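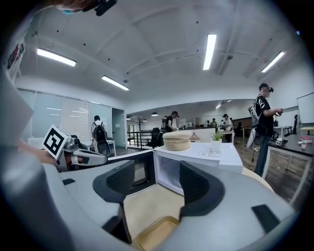

Joelle Qudah wrote in October that the evening sessions were the first help with English she had found that did not end before her shift did, and she asked that the funder be told so in those words. Her comment was one of 31 returned with the learner survey, and it reflects the main finding of this reporting period: the change in hours has had more effect on attendance than any change in teaching.

Gosling Adult Learning Program
Second progress report to the Brorkero Fund
23 December 2019

Summary

The program offers free English classes to adults who work full time or on rotating shifts. During the period covered, staff delivered 739 hours of instruction at two sites. The target set out in the grant agreement was met at the main site. At the Rustus site it was not met, and the reasons are given below.

Classes and attendance

Seven class groups are now running. Five meet in the evening and two meet in the early morning, before the first shift at the packing plants. The morning groups were added after learners asked for them at the end of the summer term. Enrollment in both filled within the first month, and a waiting list has been opened.

Attendance in the evening groups has been steady. The sharpest drop came in the beginner group, where several learners moved to a different shift at short notice. Valentyna Pavliuk, the lead instructor, has since allowed learners to move between groups at the same level from week to week without filling in a new form. Instructors report that this adds to their record keeping but that fewer learners are leaving the program.

Rustus site

Classes at Rustus started late. The room promised to the program was not released by the landlord until October, and the heating had to be repaired before it could be used in the evening. Lost hours have been partly made up with longer sessions. Staff do not expect to recover the full shortfall before the end of the grant year and ask that the remaining hours be carried forward.

Materials

The reading packets were revised during the period. Bilal Hijazi rewrote the units on pay stubs, leases and school letters using blank forms supplied by learners. The old units on travel and restaurants have been dropped from the beginner level - few learners had asked for them - and kept as optional reading at the upper level. Attendance and placement results are now recorded in Pludent, which replaced the paper registers at both sites.

Staffing

One part-time instructor left the program in the fall. Raghda Nseir has taken over the upper-level evening group and will continue through the spring. A second post remains open and has been advertised twice. Until it is filled, the waiting list for the morning groups cannot be cleared.

Spending

Spending is within the approved budget. Rent is below the planned figure as a result of the delay at Rustus, while printing is above it. The program requests permission to move the unspent rent to the printing line.

Next period

Staff will run placement tests at both sites in the first weeks of the new term and will repeat the learner survey in the spring. Questions about this report may be sent to Nabil Bitar at the program office.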